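Zivlow Clear Riser Shelf and Canisters — Frequently Asked Questions

Answers cover the straight riser shelf and the clear canisters sold under the Orkari name. For the older tinted shelf, use the leaflet that came in the box.

What is the shelf made of?

Cast acrylic, clear, with polished edges. The legs are the same material. The sheet is thick enough to carry filled canisters across its full length without a center leg, provided the load limit is respected.

How much weight will it hold?

The limit is 2000 grams per leg position, spread evenly. Puffed snacks and wafers come nowhere near it. Sugar, rice and dried beans can, especially in the wide canister, and those should stand on the counter with the lighter goods above.

Do I have to use the screw holes?

No. The holes near the corners take the leg screws or, with the longer screw from the hardware pack, a direct fixing to a worktop you are willing to drill. Freestanding use is fine on a level surface. Tighten by hand and stop when the screw head touches the sheet — acrylic cracks from over-tightening more often than from load.

Should the shelf touch the wall?

The rear edge may rest against a painted or tiled wall. On textured wallpaper, leave a gap of 3 millimeters. Canisters can be pushed back until they meet the wall.

Which canister suits which food?

Choose by shape of contents first and volume second. Long items such as wafer or biscuit sticks need a tall canister so they can be packed without snapping. Bulky, light items such as puffed corn need a wide one with room for a hand or scoop. Small candies do well in a narrow canister.

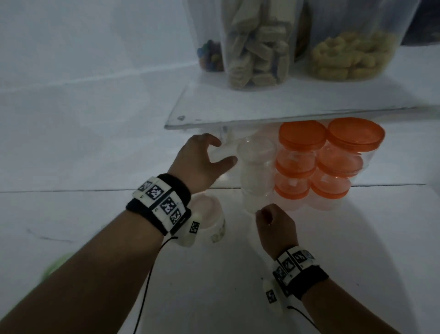
Taller canisters should not stand in front of shorter ones. Set in a single row along the wall, all labels and contents stay readable, and any one canister can be lifted out without moving its neighbors. Mikkel Lund, who drew the current leg height, recommends keeping the area under the shelf for empty or open jars and for anything used several times a day.

Can the jars be stacked without lids?

Yes, if they are empty and of the same diameter. Filled jars should be stacked only with lids on.

How long will snacks stay crisp?

That depends on the food and on how often the canister is opened. The lid seal slows moisture but does not stop it. Keep the best-by date from the original bag; a strip of tape on the base works. Do not top up an old batch with a new one. Empty the canister, wipe it, dry it fully and refill.

How do I clean the acrylic?

Lukewarm water, a drop of dish soap and a soft cloth. No alcohol, ammonia, glass cleaner or scouring pads. Alcohol produces fine surface cracks that cannot be polished out. The canisters are hand wash only. Static after wiping will attract crumbs, and a damp cloth removes both.

The shelf arrived with a cloudy film. Is it faulty?

Most likely the protective film is still on. It covers both faces. Lift it at a corner with a fingernail, never with a blade.

Do Calberg lids fit?

The Calberg medium lid fits the tall canister, part 892. It does not fit the wide canister, part 193, which has its own lid and seal.

Can I order a single leg or seal?

Yes. Write to Soo-ah Seok in spare parts with the part number molded into the base. Legs ship with screws. Seals ship without lids.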